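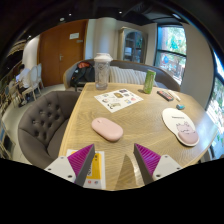 Neverent, a short documentary about a grain mill run by its own customers, will be shown in the Bullis hall in January. Before the screening I talked with its director, Châu Đàm, who spent two winters with the members of the Tomaszewski mill.

Châu did not plan to make a film about flour. "I went there to buy rye," she says. "A man was explaining to a woman why she must clean the sieve again, and she did not agree with him. They argued for a long time, very politely. I went home and I could not forget it."

The mill has 34 member families. Each of them gives work hours and takes flour in return, and most of the grain comes from Drolteo, the valley to the north. In the film we see the meetings as much as the machines. I asked if she was afraid that people would find this boring.

"Yes, all the time," she says. "My first cut had a meeting of eleven minutes. My sister fell asleep. But meetings are where the food is decided – what they will grow, what they will pay the farmer. If I take this out, I have only nice pictures of bread."

She worked almost alone and recorded up to 300 hours of material. The editing took longer than the filming. Money was a problem until the members themselves offered to pay for the sound mix, and she hesitated before she accepted.

"I told them, you cannot ask me to remove anything. They voted on it, of course. Two people voted against me, and both are in the film. One of them complains about me in it, and I kept that part."

The question of price comes back several times in the story. The flour costs more than in the supermarket, and some families left during the second winter. Châu does not hide this. "One mother says it very clearly, that she likes the mill but she has three children. I have no answer for her. I hope somebody in the audience will talk about it."

After the screening there will be soup, and bread from the mill's rye. Châu will stay for questions. She is already reading about salt, she tells me, but she does not want to call it a new film yet – "first I must sleep a little."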